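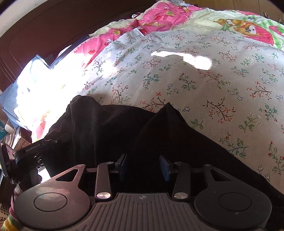

Unit 3: Cloth in the House
Notes to go with the lecture, Textiles and Domestic Life

Welcome back, everyone. I promised last time that we would leave the mills and the merchants behind for a while and go indoors, so please bring your reading on household inventories and, if you can manage it, a bit of patience with me, because I love this material and I do tend to wander.

Why start with bedding? For a very long stretch of European and American history, the bed and what lay on it could be the most valuable thing a family owned. When a person died and the neighbors came in to list the goods, they often spent more ink on the sheets, bolsters, blankets and hangings than on the table and chairs put together. People left sheets to their daughters by name. They left half-worn blankets to nieces, and the nieces were glad to have them.

A word on vocabulary, which trips up somebody every year. In the older inventories "bed" usually means the stuffed part, what we would call the mattress, and the wooden part is the "bedstead." A "coverlet" goes on top, and a "counterpane" does too, though that word came to be used for something dressier. "Ticking" is the tightly woven fabric that keeps the feathers in. Please use these words the way your sources do, and tell me in a footnote if you think the clerk was being sloppy (sometimes he was!).

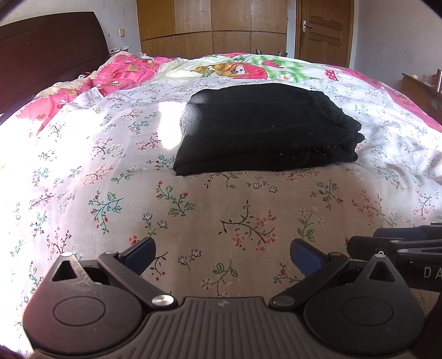

Flowers on cloth deserve a lecture of their own, and they will get one in Unit 4, but let me lay down a few pegs now. Painted and printed cottons from India reached European buyers in great quantity in the seventeenth century, and people were wild for them. The colors held up to washing, and the cloth was light. Wool and silk makers were alarmed, and both France and England passed laws against the stuff, with very mixed results. Later on, copperplate and then roller printing brought patterned cotton down to a price that ordinary households could think about.

For the discussion section, we will work with the Ornstead inventory, item 348 in the reader. Diarmuid Ó Súilleabháin has kindly made a new transcription, and it is far kinder to the eyes than the old one. Read it slowly. Notice which room each piece of linen is kept in, and who would have had to walk through that room to reach it.

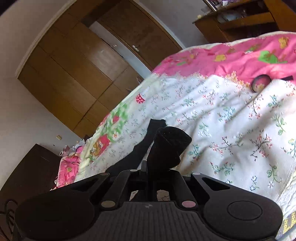 Two things to write up before we meet, a page for each. First, choose one textile from the list and trace what work went into it, from fiber to finished piece. Second, ask someone older than you about the bedding they grew up with, and write down their words as closely as you can. I still treasure the pages from the June group.

Szalai, chapter 2, is required. Julton is optional but a pleasure.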